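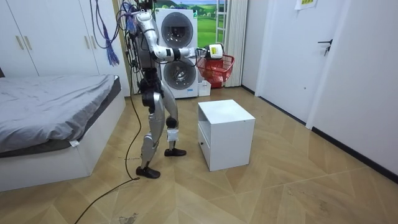 Local TV stations keep telling us they are adding news. My own market now gets a 4 p.m. hour it never asked for, and the station's promos call it an expansion. I watched it for most of March with a notepad, and I'd like to know what expanded.

Take the story about the Trelemari apartments, where tenants had gone without a working elevator. It ran at 4. It ran again at 5, at 6 and at 11, with the same two interviews and the same shot of the lobby doors. By 11 the anchor was calling it "a story we've been following," and I suppose they had been, from one newscast to the next.

The station belongs to Arnitz, which also owns the one across the river. They used to compete. Now a single reporter covers city hall for both and swaps the microphone flag between takes. Arnitz says this frees up people for deeper work. I would believe that more easily if I had seen any of the deeper work. The investigative unit, which has its own theme music, put out 2 pieces in the whole month, and one was about gas pump skimmers.

Then there's the audience talk. A consulting outfit named Cindora surveyed 3375 viewers for the company and came back with the finding that people want "more local, more often." Well, sure. Ask people if they want more local news and they'll say yes, the way they say yes to vegetables. I went looking for the questions in the survey and couldn't find them. What I did find was a press release with a pie chart.

I counted 186 stories in that new hour over the month, leaving out weather. A good share were clips from other cities: a car chase, a bear in a pool, a bride who fell off a dock. Somebody is going to tell me that the hour is cheap and pays for the rest of the newsroom. Fine. Show me the rest of the newsroom. The school board in Araya voted to close a building that month, and I read about it in a church newsletter.

Recent in Opinion
The weather team does not need a bigger truck
Why I gave up on the morning shows
Sports at 11 gets shorter again
Who is "Breaking News" breaking for?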